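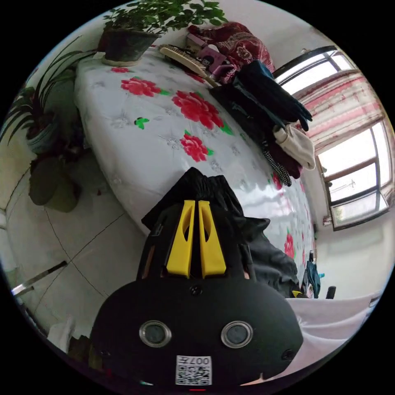
Noémi Nyitrai writes that she folds everything on the bed, on top of the quilted spread, and wants to know why her elasticated pieces never stay folded while flat cloth does.

Elastic pulls the edge shorter than the panel it is sewn to, so the surplus fabric has to gather somewhere. Folding across the gathers stacks them, and the stack springs open. The method below keeps the elastic on one side of the bundle.

Elasticated items
Hold the piece up by the gathered edge and let the fabric hang. Lay it down with the elastic toward you and smooth the panel away from it. Do not stretch the elastic flat. Fold both sides in to the middle, then roll from the far end toward the elastic. The last turn closes under the gathered edge.

Dark garments
Sort black, navy and maroon by the window in daylight. Under a warm bulb navy and black are hard to tell apart. Fold sleeves across the back before making any other fold – a sleeve left hanging will drag the pile over.

Cloth bags
Straps go inside. Lay the bag flat, drop the straps into the opening and fold in three. A light bag goes on top of the pile or in its own pile, never under dark cotton that has been washed fewer than 3 times.

The bed as a work surface
A quilted spread is soft, so piles lean once they reach up to 8 garments. Start a second pile at that point. Plants and saucers should be moved to the sill or the floor before folding begins; a mattress shifts under a hand and soil is slow to get out of quilting. Hairbrushes also go elsewhere, as loose hair clings to dark knits.

Blankets
Fold the patterned side outward, so the blanket can be identified on the shelf without opening it. Emese Gulyás prefers the pattern inside to slow fading. Either is fine in a closed cupboard. On an open shelf facing a window, use her way.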